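Relatório de progresso ao financiador
Projeto Solberg: controlo de temperaturas e rastreabilidade em cozinhas de pequena dimensão
Período encerrado em 1 de outubro de 2018
Redigido por Unnur Arnardóttir

1. Ponto de situação

O relatório de junho prometia que, nesta altura, as cinco cozinhas participantes estariam a registar temperaturas de receção, conservação e serviço sem apoio da equipa. Três estão. A da Badley regista com apoio, e a da Damimier voltou ao papel depois de duas semanas com o formulário eletrónico. Prefiro dizê-lo logo na primeira página do que deixá-lo para um anexo.

Recolhemos 2.140 registos completos. Destes, 2.131 passaram na verificação automática de formato, o que soa bem e quer dizer pouco. A verificação confirma que o campo da temperatura tem um número e que o campo da hora tem uma hora. Não confirma que alguém abriu a câmara frigorífica. Na cozinha da Damimier encontrei uma sequência de 255 leituras em que o frio positivo está sempre a 4 graus, de manhã, à tarde e em dias de entrega, com a porta aberta meia hora. Quem já trabalhou numa cozinha sabe o que isso costuma significar.

2. Formação

Foram dadas as sessões previstas sobre receção de mercadorias, arrefecimento rápido e etiquetagem de preparações intermédias. A assiduidade foi boa. Os questionários de satisfação também, e peço que não se lhes dê muito peso: foram preenchidos à saída, com o formador na sala.

O que me interessava era saber se, um mês depois, as preparações abertas tinham data de abertura. Na Jimier tinham quase todas. Nas outras cozinhas dependia do turno. O molho feito de manhã aparecia identificado, o mesmo molho passado para um recipiente mais pequeno depois do almoço já não. É um problema antigo e não me parece que uma segunda sessão com os mesmos diapositivos o resolva. Proponho substituí-la por acompanhamento no local, à hora da transição entre turnos, que é quando as etiquetas se perdem.

3. Equipamento

Os termómetros de sonda foram entregues e calibrados. Dois já saíram da tolerância e foram devolvidos ao fornecedor, que ainda não respondeu. Os registadores contínuos chegaram com atraso e estão instalados em duas das cinco cozinhas. Enquanto não estiverem em todas, qualquer comparação entre o que se escreve e o que o equipamento mede fica limitada a essas duas, e não a vou apresentar como resultado do projeto.

O fornecedor propôs um módulo adicional de alertas por telemóvel. Não recomendo a compra. As equipas já recebem avisos que não leem, e o módulo custa mais do que as horas de acompanhamento que proponho no ponto anterior.

4. Despesa

A execução está abaixo do previsto, quase toda por causa dos registadores em atraso. Não houve transferências entre rubricas. Peço autorização para passar a verba da segunda sessão de formação para visitas, sem alteração do total.

5. Indicadores

O indicador contratado é o número de registos submetidos. Vamos cumpri-lo com facilidade, e é isso que me preocupa. Uma cozinha pode submeter tudo a horas e continuar a servir arroz arrefecido na bancada. Sugiro acrescentar a diferença entre a leitura manual e a leitura contínua, onde esta exista, e a percentagem de recipientes com data de abertura numa visita não anunciada. 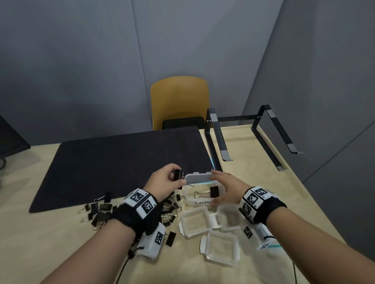

Tuva Midtbø leu a versão preliminar deste ponto e discorda em parte. No seu entender, mudar de indicador a meio do contrato dá às cozinhas um bom motivo para desconfiar de nós, e as visitas não anunciadas vão ser recebidas como inspeção, por mais que lhes chamemos outra coisa. Propõe que a diferença entre leituras seja calculada internamente até ao fim do ano e só depois discutida com os responsáveis de cada cozinha.

Aceito a objeção quanto às visitas -- a primeira pode ser combinada com o responsável de turno. Quanto ao cálculo interno, tenho dúvidas. Se encontrarmos outra sequência como a da Damimier, não vejo como guardá-la na gaveta até dezembro.

6. Decisões pedidas

Autorização para a alteração de verba descrita no ponto 4.
Parecer sobre os dois indicadores adicionais, com ou sem o adiamento proposto por Tuva Midtbø.
Contacto direto com o fornecedor dos registadores, caso o financiador o queira fazer. As nossas mensagens têm ficado sem resposta.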